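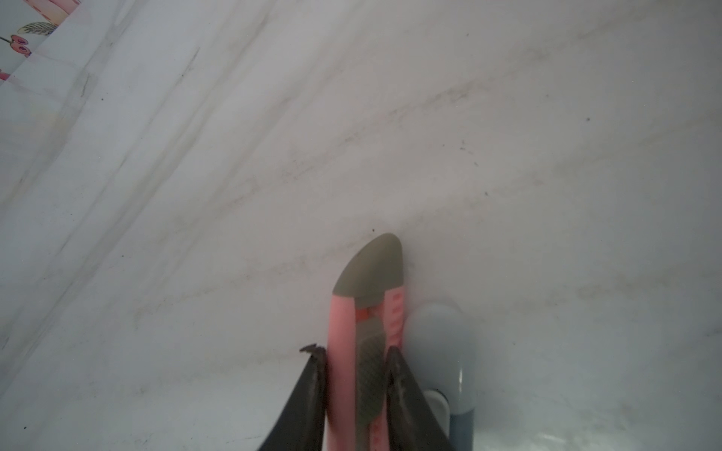
Attachment 1: pink knife, slider side

Ticket: Slider will not stay in position on pink utility knife
Opened by: Eusebio Arrieta, packing room, Sotomayor
Opened: 08/04/2021
Category: Hand tools / cutting
Priority: Normal
Status: Closed

Problem as reported

The pink knife at the carton bench does not hold its blade position. I push the slider up, it clicks, and when I start a cut on double wall board the slider walks back toward the bottom. On tape it is fine. On single wall it is fine most of the time. I have been holding the slider with my thumb to keep it forward, and that makes my hand sore by lunch.

This is the pink one with the gray textured slider and the gray-green cap on the end. The other knives on the bench are Urero and they do not do it. I would like to keep using this one if it can be fixed because it is easy to find in a pile of cardboard.

Reply from Drevatia tool desk

Thanks. Please answer the following before we send anything out.

When was the blade last changed?
Does the slider click at every stop or only at some of them?
Is there any tape glue in the channel?
Does it slip when you pull, when you push, or both?

Do not oil it. Oil in the channel picks up paper dust and makes this worse.

Reply from Eusebio Arrieta

Blade was changed last week, I did it myself. Clicks at the low stops. At the top two it is more of a soft bump than a click. I can feel something sticky in the channel but I can't see much in there. It slips when I pull the knife toward me. I have not tried pushing because we are not supposed to cut that way.

I did put a drop of oil in it on Monday. Wiped off what I could.

Reply from Drevatia tool desk

Understood. Please do this in order and tell us where it changes.

1. Put on cut gloves. Retract the blade fully, then take it out and put it in the sharps tin.
2. Run the empty slider up and down the full length of the channel. Note where it drags.
3. Wipe the channel with a cotton swab and rubbing alcohol. Change swabs until they come out clean.
4. Let it dry with the slider at the bottom.
5. Fit a new blade from the Erix box. Check that the hole in the blade is seated on the peg before you close it up.
6. Test on tape, then single wall, then double wall.

If it still slips at step 6, stop using it and tag it.

Reply from Eusebio Arrieta

Did all of it. Notes:

Step 2, it dragged in the upper part of the channel, same place as the soft stops.
Step 3, the first swabs were brown. Mostly glue and board dust, some oil.
Step 5, the old blade was not on the peg. It was sitting next to it. So that one is on me.
Step 6, tape good, single wall good, double wall good for a few cartons and then it slipped once. Backed off one stop and it held for the rest of the shift.

All the stops click now except the very top one.

Reply from Drevatia tool desk

The blade off the peg would explain most of the slipping. The top stop sounds worn. You do not need that much blade for double wall, so please work from the next stop down. We have put a replacement on the November order in case it gets worse. Tag the knife "not for top stop" and keep it on the carton bench.

Also, please add the peg check to the blade change card by the sharps tin. The card only says "insert blade."

Reply from Eusebio Arrieta

Card updated. Knife tagged. No slipping since. OK to close.

Resolution: Channel cleaned, blade refitted, top stop out of use.
Parts used: one Erix blade, swabs from first aid cabinet (please restock)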